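Labeling subtask boundaries for the Gillell policy

Before training, split each pick-and-place demo into 3 segments: reach, carry, release. Step through the head camera video in Bretari at 2x speed.

1. End "reach" on the first frame with both fingers closed on the object.
2. End "carry" when the fingers start to open.
3. Drop any demo with a segment shorter than 42 frames.

Have a second person label the same set and compare. Gemma Amato's script flags mismatches. 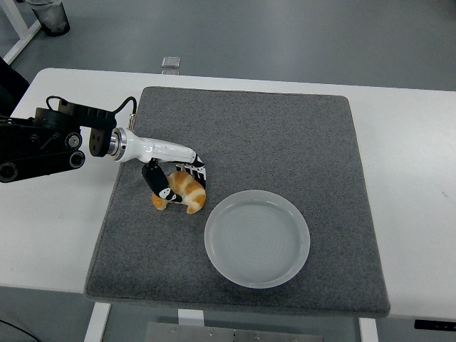

Frame labeled "carry": toy croissant between the fingers, plate still empty.

Save the labels next to the video, then rerun the split.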